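The day the left hand wandered off

15/11/2023

I promised a proper write-up of the tracking fault, and then I kept putting it off because I was still a bit cross about it.
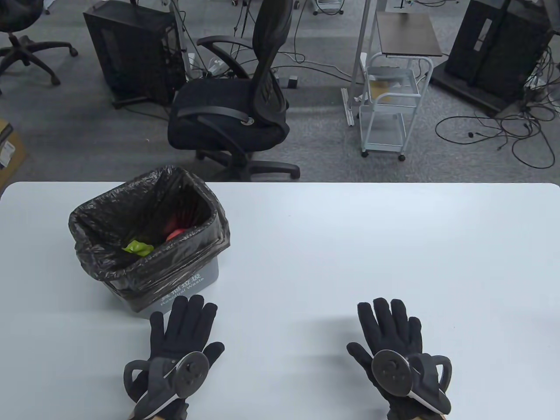 So, the job was sorting rubbish. One item picked up, one item in the bin, hands flat on the table, go again. We needed 152 good runs for the Smadi arm to learn from, and I had cheerfully told everyone it would be finished before I'd drunk my second pot of tea. I got to run 31 and Mabli Lloyd, on the other side of the room watching the playback, shouted at me to stop moving. I wasn't moving! Both my palms were flat on the table. On her screen, though, my left hand was drifting gently upwards and off to one side, like a balloon at a birthday party.

Now, a bit of drift in a recording is annoying but harmless. You bin the run and do it over. What gave me a nasty turn was that we'd left the live link to the arm switched on from the morning's demo. The arm was next door doing exactly what it was told, which was to follow my left hand up and sideways until it met a shelf. It hit with a proper bang (I heard it through the wall) and then it kept pushing. Lellum, the software that sits in the middle, is meant to cut out if a hand goes somewhere silly. It has a limit for sudden jumps, you see, and this wasn't sudden at all. Slow and steady sailed straight past it.

Mabli got to the stop button before I'd even stood up. No one was in there, thank goodness. The damage was a bent bracket, a cracked shelf and a gripper pad that now lives in my desk drawer.

We spent the rest of the afternoon looking for the cause. I blamed the gloves first, as I always do, and swapped them over. No change. Then we blamed the batteries. In the end it was the strap on my left wrist. It had worked loose a little at a time, and the controller was tipping a tiny bit further with every run, until the tracking lost its grip on where I was and started guessing. I pulled it tight and the balloon came back down. I could have cried.

Things we do differently now: the live link has its own switch, with a great big light on it, and it stays off when we record. Straps get checked every 3 runs (Mabli wanted every run, we haggled). And I've written to the Lellum people at Flunside asking for a limit on slow drift too. They say January.

The shelf is still cracked, by the way, so if you're visiting please don't put your coffee on it.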